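Section 4: Preparing the Pernico folding table for use

This section applies to the Pernico folding table in both the standard and the extended version. Please read it in full before the table is unfolded for the first time. The person responsible for the dining area should keep a copy of the manual with the spare parts bag.

4.1 Before you begin

Check that the floor is level and dry. The table needs a clear space of 300 cm in length, including room for seating at both ends. Two adults are required to unfold the extended version. The standard version may be unfolded by one person, although help is recommended on stairs or in narrow rooms.

Caution: Keep fingers away from the hinge line at all times. Do not allow children to stand beneath or beside the table while it is being opened.

4.2 Unfolding the legs

1. Lay the folded table on its side on a blanket or carpet. Do not rest it on the metal corner plates.

2. Release the strap and open the two halves until the centre hinge is flat. A click is heard when the hinge bar has locked.

3. Pull out each pair of legs until it stands at a right angle to the top. Slide the locking ring down over the joint.

4. Lift the table by its long edges and turn it onto its feet. Never lift the table by the legs or by the hinge bar.

5. Press down gently on each corner in turn. If the table rocks, adjust the foot at that corner by turning it anticlockwise until it meets the floor.

Note: The feet can be extended by up to 40 mm. If a greater adjustment is needed, move the table to another position. Do not place card or folded paper under the feet.

4.3 Fitting the cloth and clips

The table top has a smooth finish, and a cloth without clips may slide when plates are moved across it. Cloths from the Cenach range are cut to size for both versions. Other cloths may be used, provided that they hang no lower than the cross bar.

1. Wipe the table top with a damp cloth and allow it to dry fully.

2. Spread the tablecloth from the centre hinge outwards. Smooth out any folds along the hinge line, where glasses are most likely to tip.

3. Fit one clip at each corner, then space the remaining clips evenly along the long sides. Clips should be pushed on from below – never hammered or forced.

4. Set out lightweight items such as napkins and chopsticks first, and check that the cloth stays in place before adding crockery.

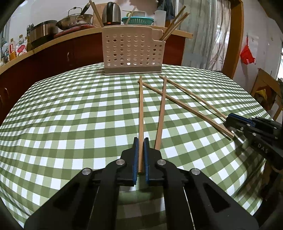
5. Place heavy dishes over the legs and keep the centre hinge for lighter items. The total load must not exceed 56 kg, spread evenly.

Caution: Do not put pans straight from the cooker on the cloth or the table top. Use a heatproof mat in all cases.

4.4 After use

Remove all items before taking off the clips. Shake the cloth outdoors and wash it according to its label. Fold the legs in the reverse order of section 4.2, making sure that each locking ring has been raised before the joint is moved. Store the table upright in a dry room.

Worn clips and locking rings should be replaced in pairs. Orders for spare parts should be sent in writing to Charvát, Spare Parts Office, for the attention of Viera Bednárik, stating the version of the table and the number printed beneath the hinge bar.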